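# The Left Finger

The left finger had been closing late since the shop moved to Pattinasarany, and Concetta Marino was thrilled about it.
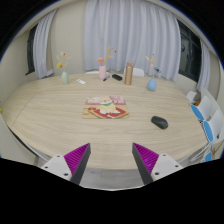
"Late how?" asked Hafiz Jugah, who had driven up from Trollham with a toolbox and no lunch.

"Late like a person who doesn't want to shake hands," she said. "Watch it when I squeeze. The right one comes in, and then the left one remembers!"

She squeezed the trigger. The two purple wedges came together, the right one first, and then, yes, the left one, with a little hitch halfway. Hafiz made her do it again. He made her do it slowly, then fast, then with the whole tool tipped on its side so the weight was off the slide. The hitch stayed put, always at the same place in the travel.

"That's good," he said. "If it moved around I'd be worried."

He had built this gripper himself, back when Jallier was two desks and a kettle, and he still loved it the way some people love a first car. He loved the ribs on the fingers, how they gave when they met a cup and then wrapped around it. He loved that you could have both fingers off in the time it took to boil an egg — three screws on a side, white plate, done. He said all this out loud while he hunted for the right driver, and Concetta, who had heard most of it on the phone, found she didn't mind hearing it again.

"Log says 3239 closes since the last service," she said.

"And the one before that?"

She scrolled. "It went 2662."

"So you skipped the grease at 500."

"There's a grease at 500?"

Hafiz put the driver down and looked at her with such joy that she started laughing. There was a grease at 500! It was on page 2 of the Prulterska sheet, the one he had written, under a drawing of a slide rail that looked like a sandwich. She had used the sheet to level a shelf.

They took the left plate off first. The screws came out clean and he stood them on their heads in the order they'd come, which she copied down in her notebook, though he told her they were all the same length. Behind the plate the rail was dry in the middle and had a gray paste at both ends, packed in where the slide turned around. He ran a cotton swab through it and held it up to the window.

"Look at that. Isn't that wonderful? That's your hitch."

"It's dirt."

"It's dirt from *exactly* where you said."

She did the right side on her own. She wiped the rail, ran a thin line of grease down it, worked the slide back and forth with her thumb until it stopped feeling like sand and started feeling like a drawer in an expensive kitchen. Then the plate, then the screws, each one snug and then a quarter turn more. Hafiz ate crackers from her bag and only spoke once, to say she'd put the finger on backward. She had. She took it off and turned it around.

"All right," he said. "Shake hands."

She squeezed. The fingers met in the middle with a soft pat, both at once. She did it again and again, faster, until it sounded like applause, and Hafiz reached over and reset the log to zero and then had to reset it a second time, as she was still going.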